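Section 5: Setting Up the Steam Room Scent System

Applies to the Fleritz scent pump when fitted to a Larnov steam generator. If you have a different generator, stop and read the adapter sheet first. The pump will physically screw onto other makes. That does not mean it should be there.

Before you start

The sales brochure says the pump can be running in minutes. Maybe it can, on a bench, with the pipe already cut. Set aside a full morning, and do not book guests into the room until the evening.

You will need the pump, the clear feed line, the one-way valve, the wall bracket, an adjustable wrench, a bucket and a bottle of plain water. You do not need the "starter conditioning fluid" sold alongside the kit. Kilian Baumgartner ran two pumps side by side in June, one with the fluid and one with tap water, and could not tell them apart when he opened them up. Use water.

CAUTION: Turn off the steam generator at the breaker and let it cool before touching any fitting. Water in the tank can still be near 100 °C after the control panel goes dark. The panel light shows that the panel has power. It tells you nothing about the tank.

Mounting and plumbing

1. Fix the bracket to a dry wall outside the steam room. Many older installations have the pump inside, behind a bench, on the theory that a short line gives a stronger scent. It gives you a corroded pump.

2. Hang the pump with the outlet pointing up. The arrow molded into the case is easy to misread, so check for the narrower port. The narrower port is the outlet.

3. Push the feed line onto the outlet and tighten the collar by hand, then a quarter turn with the wrench. More than that splits the collar.

4. Fit the one-way valve between the feed line and the steam pipe. Blow through it before you fit it. Air should pass in the direction of the stamp and stop in the other. We have had valves stamped backward, and the supplier's word that the batch was replaced is not a test.

5. Run the suction line into the bottle of plain water. Do not connect any oil yet.
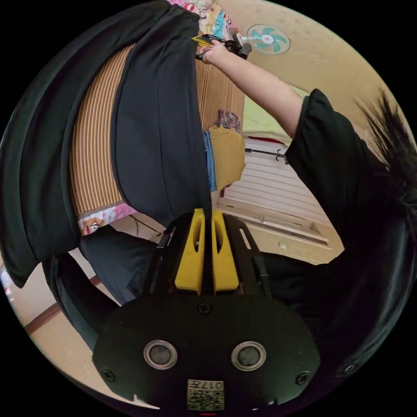 Figure 5-2. Yellow fingers, black back plate and label 017.

First run with water

6. Restore power to the pump only. Leave the generator off.

7. Hold down the prime button until water shows in the feed line. If nothing comes through in 17 seconds, let go, check the suction line for a kink and try once more. Holding the button longer will not persuade a dry pump to prime.

8. Look along the line for bubbles. A few at the start are normal. A steady stream means that air is getting in at the suction collar, whatever the status screen says. The screen will report "Flow OK" with the bottle removed. Try it if you like.

9. Catch the water in the bucket when you disconnect the line, and wipe down the fittings. Reconnect, power the generator and run one full steam cycle with water only. Check each joint by eye from outside the room.

NOTE: A faint plastic smell on the first cycle comes from the new line. Run a second water cycle before deciding something is wrong.

Choosing and loading the scent

Use only a water-dispersible product labeled for steam rooms. Pure essential oil will sit on top of the water, coat the valve and arrive in the room as an unpredictable slug. The Bindus range is water-dispersible and works in this pump. So do several cheaper ones. The Bindus leaflet also promises deeper breathing and better sleep. Nothing in this manual should be taken as support for that; what we can confirm is that the eucalyptus smells like eucalyptus.

10. Set the dose dial to its lowest mark. The factory setting is the middle of the range, and we have yet to see a room that needed it.

11. Move the suction line to the scent bottle and prime again.

12. Run one cycle, wait outside with the door closed, then go in for a short check. If your eyes sting, the dose is too high. Ask a second person who has not been near the bottle all day, since your own nose will be useless by then.

CAUTION: Keep the ingredient sheet where guests can read it before they enter. "Natural" on the bottle does not rule out an allergic reaction. Anyone with asthma, and anyone who is pregnant, should be told that the room is scented and offered an unscented session.

Care

Flush the line with plain water at the end of each working day. The pump has an automatic flush, but it uses too little water to clear the valve.

The service reminder appears after 2000 doses. Treat it as a counter and nothing else, because it has no way of measuring wear. Pull the valve and look at it once a month. Replace it if the flap is sticky or has curled at the edge.

Write each valve change on the card inside the generator cabinet, with your initials. Resetting the reminder wipes the pump's own record, and there is no way to get it back.

For the timer and door switch wiring, go to Section 6.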